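3. Materials and methods

3.1 Setting and participants

The study was carried out in the canteens of 6 primary schools served by a single central kitchen, operated by the contract caterer Luvura. All hot meals were cooked at the central kitchen, chilled, transported in insulated trolleys and reheated on site. This arrangement had one advantage for our purposes: portions left the kitchen at a known weight, and the recipes did not differ between schools on any given day. Menus ran on a fixed cycle, and no dish was added to or withdrawn from the cycle during the observation period.

Pupils were eligible if they took the school meal on the day of weighing. Children bringing a packed lunch were seated in the same room but were not included, and their leftovers were collected in separate bins. Children on a medically prescribed diet were also left out, as their meals were plated by hand in the central kitchen and sealed before transport. Consent was sought from parents by letter at the start of term. A second letter went to families who had not replied by the return date, and those who still did not reply were treated as having declined.

3.2 Tableware

Before the study, five of the schools served meals on moulded compartment trays, while the sixth used ceramic plates inherited from an earlier supplier. Both were withdrawn for the length of the study and replaced with round plastic plates from Soltetti. Compartment trays were considered unsuitable. Food tends to collect in the corners of the compartments, where it is hard to scrape out, and the residue then passes into the wash water and is lost from the plate waste figure. A shallow round plate with a smooth rim can be cleared with two or three strokes of a flat scraper.

Colour was given some thought. Earlier work on plate colour and intake has mostly been done with adults, often with a single test food, and the reported effects are small and do not all point the same way. We did not set out to test colour. The aim was to hold it constant, and a pale tint was chosen so that both light foods (rice, mashed potato, white fish) and dark foods (lentils, stewed beef) could be seen against it when staff checked that a plate had been fully scraped. An item in a similar tint is shown in Figure 2. 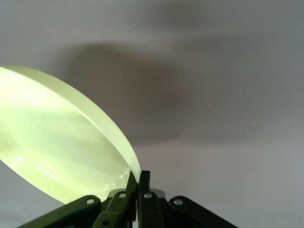
Figure 2. Shallow translucent disc in pale yellow-green, with a thick rounded rim and faint concentric ridges on the inner surface.

Surface ridges can hold a thin film of sauce after scraping. To estimate the size of this loss, 28 plates were weighed clean and dry, loaded with a standard portion of tomato sauce, scraped by the normal procedure and weighed again. The film left behind was small in relation to the weight of a served portion, and no correction was applied to the main results. Plates with visible knife scoring were removed from use at the weekly check, as scored surfaces held noticeably more residue in the same test.

3.3 Weighing procedure

Plate waste was measured by aggregate weighing. At the end of each sitting, pupils brought their plates to a clearing table, where a member of the research team scraped the contents into one of four lined tubs: starchy food, vegetables, protein food, and mixed or unidentifiable matter. Fruit peel, stones and bones were put in a fifth tub and excluded. Each tub was weighed on a Trakon bench scale, zeroed before every sitting and checked against a reference weight at the start and end of the day.

Individual weighing was done on a subsample only. In this subsample, plates were numbered on the underside and matched to a record card giving the pupil's year group and the dish chosen. A total of 1,096 individual plates were recorded in this way. Cards without a matching plate, and plates from which food had been spilled or passed to another child, were discarded before analysis.

Observers were trained over two sittings in a school outside the study. Training was led by Rocío Ccori, who also carried out the repeat weighings used to assess agreement between observers. Exact agreement on food category was reached for 92 per cent of scraped items. Most disagreements concerned dishes in which vegetables were cooked into a sauce, and these were afterwards assigned to the mixed category as a rule.

3.4 Calculation of waste

Waste for each food category was expressed as a percentage of the weight served. Served weight was taken from the kitchen dispatch record, less any food returned unserved in the trolleys. Second helpings were included in the served weight. Where a trolley was shared between two sittings, the served weight was divided according to the number of meals taken at each.

Water loss during reheating was allowed for by means of the adjustment described by Karpenko for chilled institutional meals, applied separately to starchy and protein foods. No adjustment was made for salads and raw vegetables, which were not reheated.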